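Home Courses Projects Reports Contact
4 min read

Sorting the Shared Desk: Project Report, March 2026

Our project was about small parts and where they end up. The desk we share is used for writing up, for charging things and for minor repairs, and the Sundeo stock list for it runs to 3719 entries. Most of those are screws, caps and short bits of cable. We wanted to find out if one divided tray on the desk would do the work of the Cusi drawers by the wall.

We began with the awkward items. Anything metal and round rolls off a flat desk, and anything that comes wrapped in plastic tends to be put down still in its wrapping and forgotten.

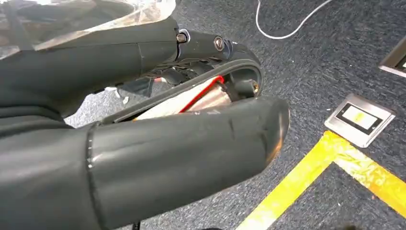
Skarphéðinn Thygesen thought we should have started with the wrapping, as a part left in its bag takes up twice the space and gets ordered again by the next person. We added a rule about unwrapping to the second draft of the plan.

The tray is wooden and shallow, with one larger section on the left and smaller cells on the right. It has yellow along the lower front edge, so it is easy to find. We tried it on the left of the desk first, but the leads are there and it kept getting pushed. In front of the laptop and a bit to the right was better. 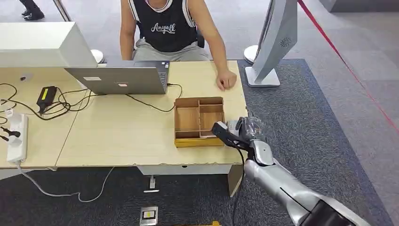
One reader of our draft asked why we hadn't just bought a Staltier box with a lid. We did look at one. A lid has to be opened, and people in a hurry leave the part on top of it.

Over the trial we logged 479 items put down on the desk. Of these, 90 were left outside the tray, nearly all of them too long for the small cells. The log was kept on paper and copied into Hikton afterwards, and 2 pages had to be written out again.

The cables are still a problem. A tray does nothing for them, and they need their own place. 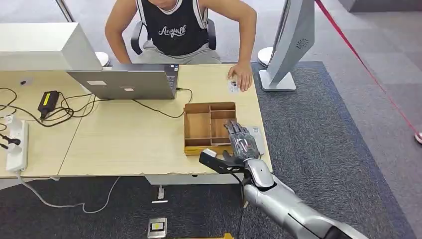

For the next stage we would like to fix the power strip under the desk and tie the longer leads together. We would also take out one of the thin dividers to make room for longer parts. The Cusi drawers stay for now, for spares only.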